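Rullow Robotics Club: Workshop Tips
Setting up a table for household tasks

These notes started as a sheet taped inside the parts cabinet door. They cover the household part of our project, where students teach an arm to pick up, move and put away ordinary things. Most of them concern the table and the objects on it. Code questions go on the Plurnesari project page.

New members should read the first two sections before their first session. The rest can be looked up when needed.

Before anything moves

Find the stop button and press it. Check that the arm really goes dead, then release it and start up as usual. Do this every session, including when the group before you says they just did it.

Tie back long hair. Take off lanyards and anything with a drawstring. Sleeves go above the elbow for whoever is placing objects. One person drives and one person places, and the placer says "clear" out loud when their hands are out. If the driver didn't hear it, the answer is no.

Walk the reach of the arm with a tape measure before you put furniture under it. Asger Bach, who built most of our mounts, marks the reach on the floor with painter's tape. Use the blue kind. The yellow kind left glue on the carpet and it took a citrus cleaner and an old credit card to get it off.

Check cables at the wrist. Swing the joint slowly from one end of its travel to the other and watch the cable the whole way. It should hang with a little slack at every position and never pull tight. A zip tie closed all the way will cut into the jacket over time, so leave room for a pencil to slide under it. Hook and loop straps are better if you have them.

Tighten the fingertip screws by hand with the short driver. The long driver gives too much leverage and we have stripped inserts with it. If a screw keeps coming loose, take it out, clean it with alcohol, and use one small drop of medium threadlocker. Let it sit overnight.

Choosing objects

Go to a thrift store before you go to a hobby shop. For the price of one set of foam test blocks you can get a box of bowls, lids, cups and strainers, and they will be closer to what the arm is supposed to handle. Our first box from the Shahbazi resale shop had 27 pieces in it and we still use most of them.

Mix the materials. You want something shiny, something clear, something dark and something that changes shape when squeezed. A student who practices only on bright solid blocks will get good results in March and bad ones in April at the Claltano meet, where the judges bring their own kitchen things.

Skip glass. Skip anything with a chipped edge. Knives stay out completely, butter knives too.

Wash everything once with dish soap and dry it well. Thrift store plastic often has a greasy film and fingertips slide on it. If the pads on the gripper have picked up the same film, wipe them with a damp cloth and let them air dry. Alcohol makes our pads go hard, so keep it for the screws.

Write the name of the object on a piece of tape and stick it on the underside. Use the same name in the log. We had "small bowl," "little bowl" and "cup bowl" in the log for a month, and they were all one bowl.

Setting the scene

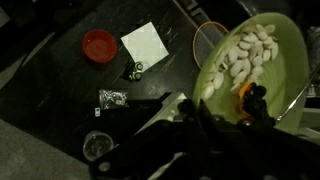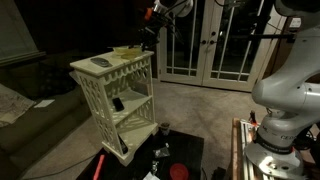

Bowl tasks need a wide bowl with a slope the fingers can follow, and students tend to start with one that is too small. Put enough in it to make a pile, then add one thing of a different color as the target. The big light green bowl in the first picture has a heap of white, almond-shaped pieces in it, and the small orange object lower down is easy to tell apart from them, for the student watching as well as for the wrist camera. Start with the target out in the open like that. Once the group can get it cleanly, push it further into the pile. A bowl that slides away when touched can be held with a square of rubber shelf liner under the base, cut smaller than the base so it doesn't show.

Leave some clutter on the table. A bare tabletop is fine for the first session, when people are learning the controls, but after that it teaches bad habits. Add a bag, a lid, a piece of paper, whatever is in the box. Keep the clutter away from the path of the elbow, which nobody watches.

Use shelves as well as tables. A shelf gives you several heights to work at, and the lower levels force the student to think about how the wrist comes in from the front. A remote control and a phone are good flat objects for this. Use an old phone with the battery checked for swelling, and never your own. Lay them at an angle to the shelf edge. Anything lined up square is easier than it will be in somebody's house.

If a light shelf unit sits on top of a table, test it with your hand first. Push at the top edge with two fingers. If it rocks, level it with folded card under the low corner, and if it still rocks, find another shelf. Clamp what can be clamped.

A dark tabletop hides dark objects. That is useful late in the project and annoying at the start. For beginners, lay down a light cotton sheet and pull it tight under the legs. Don't use paper, which lifts when the fingers brush it.

Clear plastic

Clear cups and zip bags cause more failed grasps than anything else in our log. A few things help.

Turn off the ceiling light directly over the table and use a lamp from the side. You want one soft reflection that stays put.

Put something inside the bag. A flat empty bag is a hard task and should be saved for last. With small items in it there is a lump to aim for.

Grip cups at the rim, low force, one finger inside. Gripping the body from above squashes thin cups and then they stick between the pads.

Replace bags when they split. Tape on a bag changes how it folds and makes your earlier runs hard to compare.

Keeping a log

Write down every attempt, including the ones that went wrong in a silly way. Aba Essien keeps the log for our group and she has a rule that the entry is made before the object is put back. It slows things down a little. It also means we have more than 1000 attempts recorded with hardly a blank line.

Each entry needs the object name, the start position, the driver's initials, and one word for the result. Our words are "got," "dropped," "missed" and "stopped." Longer comments go in the last column. Don't invent new result words halfway through a season.

For the start position, we draw a grid on masking tape along two sides of the table and write the row and column. Before that we wrote things like "near the middle," and later we couldn't use any of it.

Do 100 attempts on a task before you decide it works. Students usually want to move on after ten good ones in a row. In our first season the lid task looked finished at that point, and over the full set it came out at 57.

Change drivers in the middle of a set if you can. One person's results mostly tell you how that person drives.

Small repairs and cleaning

Vacuum around the base once a week with the brush head. Carpet fluff gets into the gap under the mount and from there into the bolts.

Check the bolts on an aluminum extrusion frame at the start of each month. Put a line of paint marker across each bolt head and onto the bracket. When the two halves of the line don't meet, the bolt has turned.

If the frame has wood in it, look at the wood too. It compresses under the washers and the joint goes loose while the bolt hasn't turned at all. Bigger washers fix this.

Scratches on the tabletop don't matter. Splinters do, and they catch sheets and fingertips. Sand them with medium paper, wipe off the dust, and rub in a little paste wax.

Beans, dried pasta and similar fillings should be thrown out at the end of the season. Store them in a jar with a screw lid in the meantime. Open boxes brought us pantry moths and they were in the closet until summer.

Packing up

Park the arm in its rest position before you cut the power. Some joints sag when the brakes release, so have the placer stand by with a folded towel under the wrist the first few times.

Put objects back in the box by size, biggest at the bottom. Check each one against the list on the lid. Small things end up under couch cushions and behind shelves, so look there before you report something lost.

Coil the loose cables over and under, and strap them in two places. Cables that cross a walkway get a rubber cover or get moved.

Batteries for the hand controllers go on the charger by the sink. Controllers go on the top shelf with the sticks facing up.

If you break something, write it on the whiteboard with your name. Spare fingertip pads are in the second drawer, and the template for cutting new ones is underneath them.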